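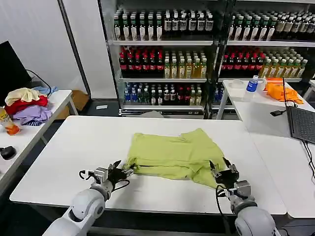
Folding a lime-green garment on a white table

Ticket 1202: Contributor bios attached to the wrong articles after author import
Product: Hallotik Newsroom, byline module
Site: Clastley Health Review
Opened: 13/09/2022
Reported by: Shahzad Jafri, web desk
Assigned to: Adeel Yousafzai, platform support
Priority: High
Status: Resolved

Original report

After last night's import of freelance contributor records from the old Gotthorpe archive, some health features show the wrong bio under the article text. The byline at the top is correct. The bio box at the bottom belongs to another writer. On staff articles both are correct.

Steps to reproduce:
1. Open any feature by a freelance contributor that was first published in the archive.
2. Check the byline under the headline.
3. Scroll to the bio box and compare the name.

Expected: byline and bio box show the same contributor.
Result: byline shows the contributor, bio box shows someone else. The wrong bio is the same on every reload and in every browser we have here.

We need this fixed before the sleep medicine series goes out. Two of the bios carry disclosure statements (consulting fees, board seats) and those are now printed under the work of people they don't apply to.

Adeel Yousafzai
Confirmed on the live site. Please stop editing contributor records until further notice. I have set the bio box to hidden for all imported articles. Disclosures that have to stay visible can be pasted as an editor's note at the end of the article body.

Can you attach the import file and the import log?

Shahzad Jafri
Both attached. The log ends with "400 records processed, 0 errors". Bio box is gone on the pages I checked, except in the print view, where the wrong bio still appears.

Adeel Yousafzai
Print view uses its own template and ignores the hide setting. Turned off separately. Please clear the print cache under Settings > Output and check again.

Shahzad Jafri
Cleared. Print view is OK.

Adeel Yousafzai
Findings so far.

The byline is stored as text inside the article. The bio box is looked up by contributor ID. The archive export has two ID columns, person_id and legacy_id. The field map in your import profile points to legacy_id. In the archive, legacy_id was reused when a contributor left, so one value can belong to more than one person. The importer keeps the first match and does not report the second as an error.

Matching byline text against the linked record gives 30 articles with a mismatch. List attached as mismatch.csv. Please have someone on the desk look through it before I change anything.

Shahzad Jafri
Went through the list. 14 of the rows are not real mismatches. They are the same person with a middle initial, or a changed last name. The rest are wrong and match what readers wrote in about.

Side question: the Ocampo feed sends our features to partner sites. Does it carry the bio?

Adeel Yousafzai
Yes. Ocampo takes the bio at the time of sending and does not update it afterward. After the fix, each corrected article needs to be sent again by hand: open the article, Distribution tab, Resend, tick "Replace author data".

Fix applied on staging:
- Field map changed to person_id.
- Contributor records from the first import removed.
- Import run again from the same file.
- Aliases added for the name variants you marked.

Mismatch check on staging returns no rows. Please test.

Shahzad Jafri
Tested on staging with the articles from the list, web and print. Bios match, disclosures are under the right people. One contributor has no headshot now, just the gray placeholder.

Adeel Yousafzai
The headshot was uploaded by hand after the first import, so it went out with the old record. Upload it again once the fix is live.

Same changes now applied to the live site. Bio box turned back on for web and print.

Shahzad Jafri
Live site checked. Headshot uploaded. Corrected features resent through Ocampo, and the partner pages I can see have the new bios. OK to close.

Adeel Yousafzai
Closing. Duplicate values in an ID column will be logged as a warning by the importer; that change is tracked in a separate ticket and has no release date yet.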